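Lettre de la bibliothèque, novembre 2018
Du côté des tout-petits

Le bac des albums cartonnés a été renouvelé. Il contient maintenant plus de 90 titres, tous empruntables pour trois semaines. Les livres trop abîmés ont été retirés et les séries incomplètes ont été rachetées quand l'éditeur les avait encore.

Parmi les nouveautés, deux titres de Natália Sampaio mettent en scène Ploleo, un hérisson qui n'aime pas aller se coucher. Dans le premier, il cherche son oreiller dans toutes les pièces de la maison. Dans le second, il dort chez sa grand-mère et découvre que les bruits n'y sont pas les mêmes. Les textes tiennent en une phrase par page et se lisent bien à voix haute. À partir de 18 mois environ.

Pour les plus grands, à partir de quatre ans, nous recommandons « Le Marché de Trasto », de Fulgencio Ledesma. L'histoire suit un âne qui vend des légumes et se trompe chaque fois dans la monnaie. Les dessins à l'encre sont assez chargés et demandent qu'on s'y arrête. La fin est un peu rapide, mais les enfants réclament la page du marchand de melons.

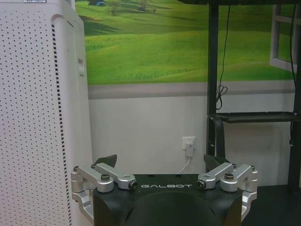 Bras articulés et inscription GALBOT.

L'heure du conte a lieu dans la salle du premier étage, à 10 heures, pour les enfants de trois à six ans. Kenneth Sison lira ce mois-ci deux histoires de neige, puis un conte éthiopien adapté par Gebremedhin Yimer, en français avec quelques phrases en amharique. La séance dure une demi-heure. Les poussettes restent au rez-de-chaussée, près de l'ascenseur.

En décembre, la séance sera consacrée aux imagiers. Liam Cropper présentera « Firnitach », un imagier de montagne sans texte, avec des volets à soulever. L'exemplaire de lecture sera consultable sur place seulement, les volets étant fragiles. Un second exemplaire est commandé pour le prêt.

Inscription à l'accueil ou par téléphone. Les groupes de plus de 7 enfants sont priés de nous prévenir à l'avance. Les albums en retard peuvent être déposés dans la boîte extérieure, y compris quand la bibliothèque est fermée.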